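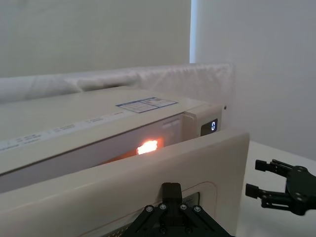

*Microwave door partly open, light on inside.*

I have fallen hard for steamed puddings, and I want everyone to come with me! It started in July, when I spent a week in Wusivcombe and had a ginger sponge so good I went back the next day for another. I had always thought of pudding as something that took all afternoon – a big pot, a cloth, string, somebody topping up the water. Then Fredy Escobar, who rented me the room, told me he makes his in a mug while the coffee drips.

So I've been at it ever since I got home. My base is two tablespoons each of flour, sugar and milk, one of melted butter, a pinch of baking powder and a spoonful of syrup at the bottom. Lemon was lovely. Marmalade was even better (use the bitter kind, trust me). The chocolate one came out like a bath sponge and I ate it anyway, with a lot of cream.

I'm on batch 11 now, and the big change was beating the butter and sugar properly before anything else goes in. It takes a minute with a fork and the crumb is so much softer.
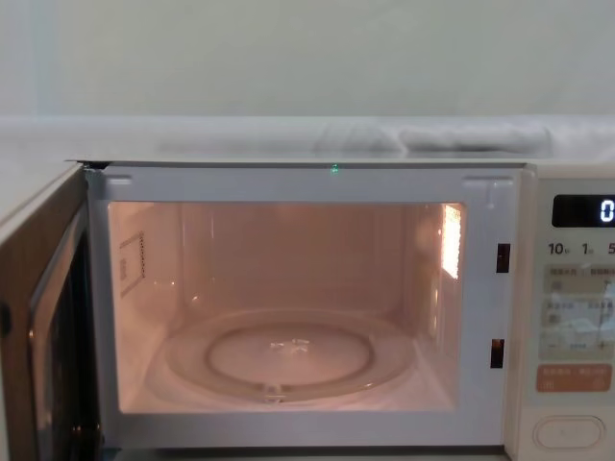
**Can you make the batter the night before?**

I wouldn't, the baking powder loses its push and you get a flat, heavy pudding. Mix the dry things ahead and add the rest when you're ready to eat.

Next up is a plum one, from a recipe card I found tucked in a secondhand cookbook. It's signed "Mrs. Nasr, Wavell" and calls for cardamom – I've already bought the plums!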